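**Do I need to empty the tank before the water shutoff?**
No. Leave it. Just close the valve under the sink – quarter turn, hand tight.

**How long will it be off?**
Tedton side, 16 hours. Ruddock side should be less, we'll post when we know.

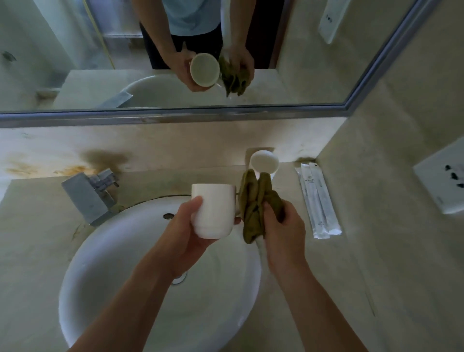 *Kristaps Adomaitis, Zusska building desk | November 12, 2025*

**Water's brown when it comes back. Normal?**
Yes, for a few minutes. Run the cold tap only untill clear. Don't do laundry yet.

**Can I wash dishes with it?**
Once clear, yes.

**Who do I call if it stays brown?**
Costel Kos, front office. Leave a mesage with your unit number.

**Is this the same work as July?**
No, that was the boiler.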